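Skaretti stellt Objekttextilien auf neue Gewebebindung um

Tinotholm, Oktober - Der Textilhersteller Skaretti liefert seine Dekorations- und Bezugsstoffe der Serie Julia ab sofort mit geänderter Köperbindung aus. Die Umstellung betrifft 20 Farbstellungen.
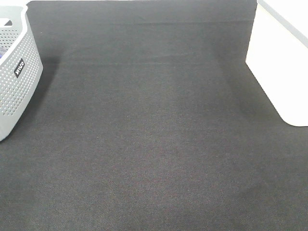
Dunkelgraues Gewebe mit feiner Diagonalstruktur.

Die Scheuerprüfung erfolgte im Werk Tinotholm an 404 Proben. Die Maßänderung nach der Wäsche liegt laut Prüfbericht unter 2 Prozent.
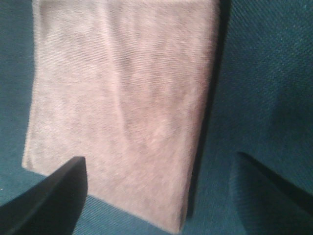 Für Bestandskunden bleiben Artikelnummern und Rollenbreiten unverändert. Restmengen der bisherigen Ausführung werden getrennt kommissioniert - eine Mischung innerhalb eines Auftrags ist ausgeschlossen.
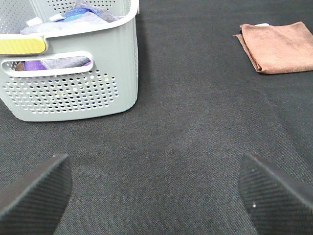
Den Vertrieb im Objektbereich übernimmt weiterhin Mofokeng. Die Gewährleistung beträgt fünf Jahre. Technische Datenblätter versendet Kuldeep Dubey, Leiter Anwendungstechnik, auf Anfrage.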